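Moving update deferrals out of the login script

2022-10-14

I spent most of this week removing a login script that had been in place longer than I have. It handled operating system update deferrals on the laptops at the Bravodville office, and it did so by writing a date to a preference file, comparing that date on each login, and exiting if fewer than 30 days had passed. The logic was fine when people logged out every evening. They stopped doing that years ago. A laptop that sleeps and wakes never runs a login script, so the deferral never expired and the update never came.

I found this while reading the inventory report for a different purpose. Of 200 enrolled machines, 39 were at least one minor version behind, and three had not run the script since spring. All three reported as compliant. The compliance check read the preference file instead of the installed version, so a stale file looked the same as a current one.

The replacement has two parts. The deferral window is now set in a management profile, which the operating system enforces on its own clock. The compliance check reads the build number directly and compares it with a minimum I keep in a text file on the management server. I considered pulling the minimum from a vendor feed and decided against it for now. A text file is easy to roll back.

Some notes on the order of steps, for anyone doing the same:

Push the new profile to a small group first and leave the old script alone. The two do not conflict. The script only shows a dialog, and the profile takes precedence for the install itself.

Change the compliance check second. Expect the dashboard to get worse. Ours did, and I had warned Corinne Nguyen-Tran the day before so that the help desk did not open a ticket for every red row.

Remove the script last, along with its preference file. If you leave the file behind, someone will find it later and assume it does something. I would.

The power requirement cost me an afternoon. Machines below the battery threshold skip the install without logging anything useful on the management side. The local log has it, but you need to collect that log separately. I added a small job that gathers the last few lines and attaches them to the inventory record. It runs once a day. I tried hourly and the inventory server, an old box named Flirano, fell behind on its queue.

User notifications are still not where I want them. The system prompt is polite and easy to dismiss. The old dialog was ugly, but people read it. I have a draft message that appears only in the final days of the window and gives the deadline in local time. The draft is four lines, and two of them should go.
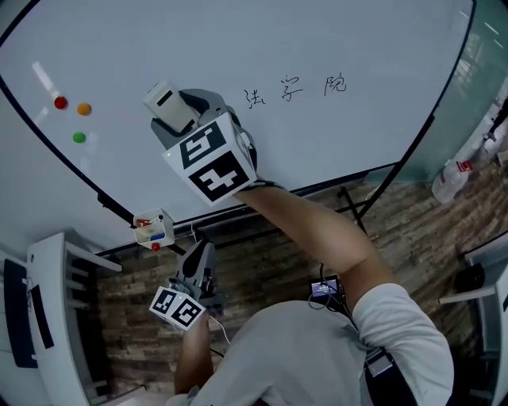
Tshepo Mkhize wrote in to say that the build number check will misreport any machine sitting on a rapid patch, because the supplemental version is stored in a separate field and my comparison ignores it. He is right. I tested it on a spare laptop and it came up a version short. The check now reads both fields and joins them before comparing, with an empty string allowed for the second.

He also asked whether I keep the old deferral dates anywhere. I exported them to a spreadsheet before deleting the files, mainly to see how many had been edited by hand. I haven't gone through it yet.

Next is the same cleanup for the browser, where the update policy is split between a profile and a scheduled task with a different minimum version in each.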